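The Second Reading

The bill had five clauses when Jirayu Hemmin brought it to the assembly at Takby, and by the time it came out of the legal affairs group it had three. The clause on tenancies had gone first. The one on pensions went a week later, over lunch, while he was at the dentist.

"You still have adoption," said Khamphan, who ran the whips' office for the coalition. "You still have hospital visits. Most people would call that a good month."

"It was one bill," Hemmin said. "It says the same thing five times. You can't agree with it three times and not the other two."

Khamphan said that people did it every day, and went to take a call.

Hemmin was a member of Heralari, the smaller of the two parties in government. Heralari had fought the election on fair treatment for couples the law did not recognise, and had put it on the second page of its leaflet. Its partner, Prillance, had fought on rail fares. Prillance had no view on such couples that anyone could find in print. It had only asked, each time the bill came up, for a little longer.

He had 397 letters about it in a filing drawer. Some were rude. A good many came from people who had lived with someone for thirty years and wanted to know what would happen to the flat. He had answered all but the rude ones, and in each answer he had written that he expected a vote before the summer. That had been last summer.

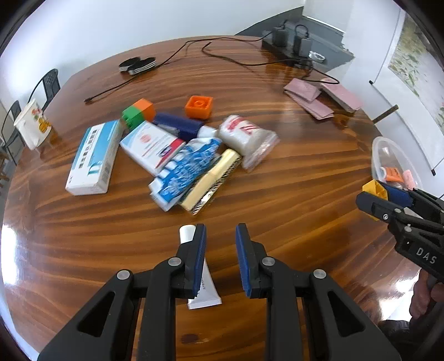
The second reading was put down for the first sitting after the October recess. Hemmin spent the evening before it at his sister's, because the heating in his own building had failed. She gave him the big table to work on, the dark reddish one with the heavy grain that had been their mother's, and he sat with his back to the white wall and read his speech aloud. There was a white tube with a rounded cap lying on the wood and he moved it to and fro while he read. His sister listened from the doorway with her coat on.

"It's long," she said.

"It's eleven minutes."

"Who are you trying to persuade?"

He said the Prillance members, the ones from the coast. She asked whether they would be in the room. He thought about it and took out two pages.

In the morning Khamphan was waiting outside the chamber with a sheet of paper. The leaders had met. The bill would be read, and then it would be sent for further study, and the government would bring its own bill in due course. Heralari members were asked to vote for this.

"When is due course?" Hemmin asked.

"It doesn't say."

"Did you ask?"

"I was told not to," Khamphan said. He looked tired. He had a partner of his own, a man named in nobody's paperwork, and Hemmin had eaten at their house more than once. Neither of them mentioned it.

Hemmin gave the speech. There were few members in the chamber and most of them were looking at their telephones. He read out a letter from a woman of seventy who had been asked to leave a ward at eight o'clock because she was listed as a friend. A man from Prillance got up and said that everyone had great sympathy with her. Then he moved that the matter be sent for further study.

The bells rang and the members came in. Hemmin voted against his own party for the first time. Two others from Heralari did the same and one stayed in the tea room. It made no difference to the result.

He was taken off the legal affairs group that afternoon. The letter was polite and had his name spelt wrong.

The government's bill was published in January 2019. It had one clause, on hospital visits, and it would come into force when the minister chose. Khamphan brought a copy down himself and put it on the desk.

"It's yours, really," he said. "The wording."

Hemmin read it through. It was his wording, except for the date. He took a pencil and began to write out an amendment, and asked Khamphan how many names he would need.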